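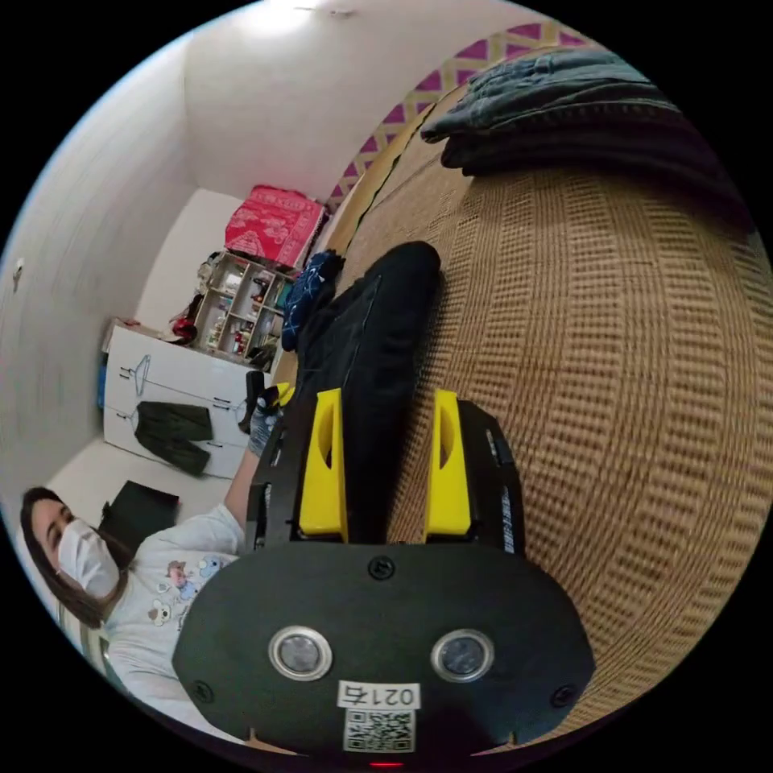 Black, folded lengthwise.

Black clothes going grey and brownish, how to stop it?

Bernadette Poulain
2023-07-30

Everything black I own is going a sort of rusty grey. Work tops worst, the Wurkside ones, had them since May. Hard water here (Mindine). Wash at 40, normal powder, airer by the window. Is it the powder or the water or just cheap dye? Don't want to buy another lot, they were 57 quid for the set and work only pays for the first one. Tried vinegar once, couldn't tell any difference.

Sithole Lane Laundry

Bit of all three probably. Powder first. Most ordinary powders have bleach in, fine for whites, no good for black. Get a liquid for darks. I use Inix, other ones are fine too. Then:

turn everything inside out
30 or cold, short cycle
dont cram the drum, rubbing is what makes the grey fuzz

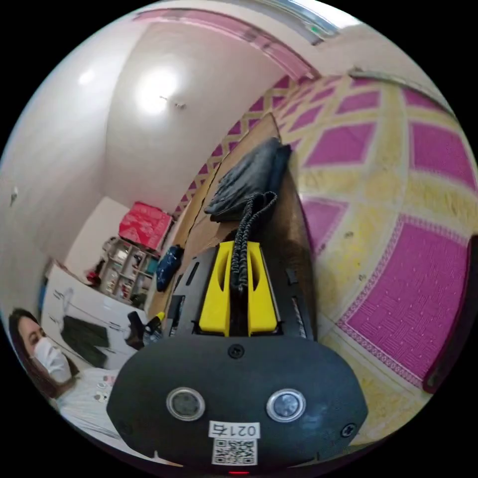 and go easy on the spin, 800 is plenty for tops. Hard water does leave a greyish film as well, so if you're stuck with powder do an extra rinse. Get them out of the sun too. A window airer in summer will turn black brown faster than any wash, had a pair of trousers go stripy where the bars were. Back of a door is fine.

For the ones already gone, machine dye. Cotton takes it well, polyester hardly at all so check teh label. The stitching usualy stays whatever colour it was.

pegbag502

Wash less?? I air mine overnight and get 4 wears out of a jumper. Tops no, jumpers and trousers yes. Never had any luck with vinegar either. Salt in the wash, same, my mum swears by it, did nothing.

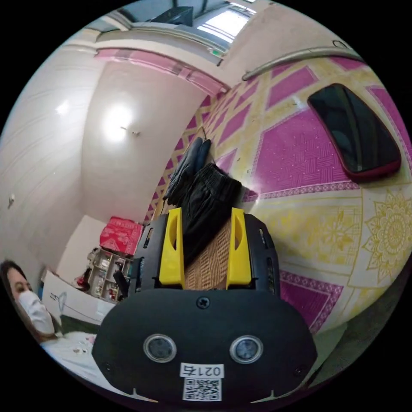
Do I need to run the machine empty after dyeing?

Run it once on a hot cotton wash with a bit of detergent, then wipe round the door seal and the drawer. Do a dark load next, before any whites go in.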